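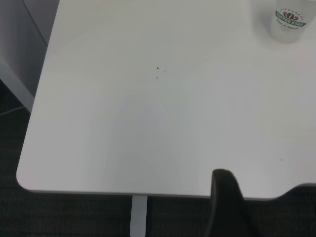 **Figure 3.** View from the wrist camera: white table, paper cup at the back right, tip of one gripper finger at the front edge.

### 4.2 What we bought, and what we'd buy again

I went into the budgeting with 2,000 euro for everything that wasn't the arm itself, and I was quite pleased with how generous that sounded (I'd never priced a cable set before!). The arm came from Vondale on a lease, so it sits outside the sums in this section. Cameras, fingers, mounts, table and spares all had to come out of the one pot, and by March we had spent 1,201 of it.

The wrist camera was the item we argued over most. Liam Mac Carthaigh wanted the dearer Gomenlow unit with the wider lens, and I wanted two cheap ones and a spare. We went cheap. In Figure 3 the cup, partly cut off at the top, and the front edge of the table share one view, and for the tasks in Section 3 that was as much as we needed. I'd still ask for a sample clip before ordering, mind you, as a pale cup on a pale table is a mean test for any small camera.

Fingers are where I'd plan differently. The black ones we settled on came as a set from Ranjbar for 186, and I only put one set on the first order. Delivery on the second took 16 working days, and that's a long wait when you've a student booked in every afternoon. Put two sets on the first order and trim something else.

The table cost us more thought than money. A plain white top suited us, and scuffs and specks do show up on it, so if your software is fussy about marks you'll want to budget for a replacement top as well. Check the outline too: ours has a step in the front edge, and the floor shows past it.

Liam kept the running costs in Emov, with lease and purchases on separate sheets. I grumbled about that at first, but it made the renewal talks a good deal shorter.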